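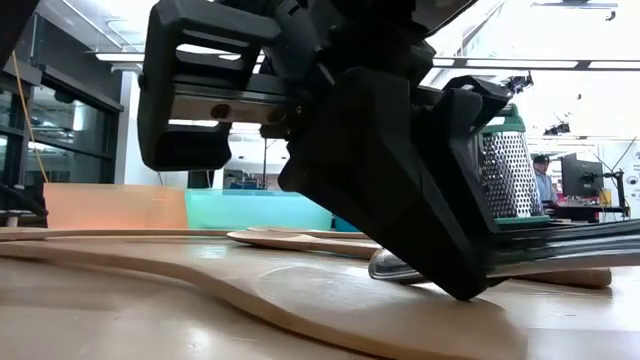

Ticket 1544
Opened: Monday, November 15, 2021
Product: Ikmont utensil list, Plaltorora kitchen
Category: Sorting / item names
Priority: Normal
Status: Resolved

Problem reported

The sorting list does not match the utensils. It says "spatula" on line 2 and "turner" further down, and both lines could mean the same piece. Metal ones go in the green bin on some days and the orange bin on others, depending on who reads the list. Wooden pieces have the same problem. The paddle-shaped board is not on the list at all, so it stays out on the table after everything else is put away.

I am on the list dated June. Please confirm whether there is a newer one.

Reply from Lacroix support

The June list is current. Please send the names you use for the wooden pieces, and tell us if any of them still carry a label. Do not peel the labels off yet.

Update from requester

We went through the utensils and the bins together. The bins are orange, green and blue, in that order from the left, along the far side of the table. The wooden spoon still has a small white label on the handle.
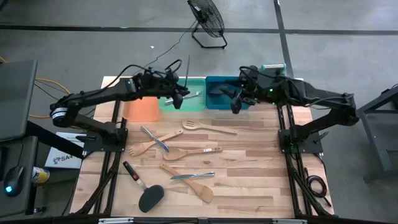

Two of the wooden pieces have slots in the head. One person calls both of them turners and another calls both of them spatulas, so changing the name on one line will not fix it. The butter knife has never been a problem. It is listed once and everyone agrees what it is.

Reply from Lacroix support

Thanks. The names came over from the Nurkow catalog, which uses "turner" and "spatula" for the same shape. We suggest the following:

1. Replace both words with "flat utensil, metal" or "flat utensil, wood". Add "slotted" where it applies.

2. Give each material one bin and write it on the same line as the name. Metal to green, wood to orange. Blue is for anything dark or plastic.

3. Lay the flat metal utensils on the paddle board first and check them against the new lines before they go in a bin. 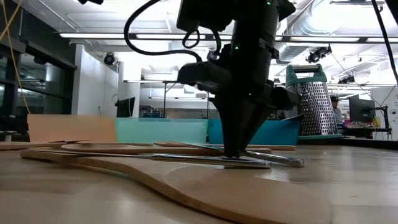 4. Add the paddle board and the round board under a new heading, "Boards". They do not go in a bin. Use shelf code 309.

5. Save the list and print it again. Throw out the old copy by the sink.

Update from requester

Steps 1 to 5 done. Printed list is taped up at the table. The box grater was missing too, so I added it under "Other" with no bin. Is that OK?

Reply from Lacroix support

Yes, leave it there. The missing grater line is now logged separately as ticket 1806. Closing this one. Reply within the ticket to reopen it.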